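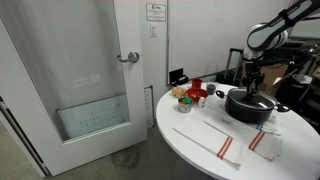

Round table, Pullgate meeting room.

Pullgate Table Sets - README

Contents

This folder holds 97 short records of people setting out, sorting and clearing kitchen items on a round white table. The items are ordinary ones: cups, bowls, a short open metal can, and small things to heap up or put in the can. Each record covers one table and one layout, from the first item down to the last one cleared.

The records were collected in January in the ground-floor meeting room at Pullgate. Sawsan Chamoun ran the sessions and Lauri Seppälä wrote the notes. Dong-geon Min checked the item names afterwards and is the person to ask if a name looks wrong.

The room

It is a small office meeting room with white walls, a whiteboard, and a door with frosted glass in its upper part. The light switch is on the wall between the door and the whiteboard. The whiteboard was not part of any task. The notes call the door side "left" throughout, whichever side of the table the person was standing on. Please keep to that if you add to them.

The tabletop is glossy and picks up reflections from the lights. We tried a cloth in the first 5 records and gave it up, as it bunched when bowls were pushed across it. Those records are in the subfolder "cloth" and are best treated separately.

Item names

cup, red - tall, straight-sided
cup, grey - the shorter one
bowl, red - shallow with a wide rim
can - short, open at the top
smalls, tan - the round items, always heaped at the start
smalls, mixed - the green and orange pieces that start in the can

Older notes say "beaker" for cup and "tin" for can. Both were changed in the item list but you will still find them in the free text. "Dish" was used for the red bowl and also for a saucer that was later dropped, so check the layout number before relying on it.

Layouts

A layout is a starting arrangement. It says which items are out and which part of the table they go in (back left, front right and so on). Distances were not measured. If an item ended up near a boundary, Lauri put down whichever part held most of it.

Tasks

Sort: tan smalls into the bowl, mixed smalls left in the can.
Set: cups and bowl moved to the front of the table.
Clear: everything off the table and into the Rimilden crate, smalls last.

70 of the records are Sort. Set and Clear share the rest, and a few Clear records stop early when the crate was full.

Known problems

The grey cup was missing from its box for one afternoon and the layouts that needed it were skipped. They have no record at all, so gaps in the numbering are expected.

Times in the notes are start times only.

Changes and contact

Corrections go to Kaisu Mäkelä. Please give the record number and the line, and don't rename files - the Leinonen index points at them by name.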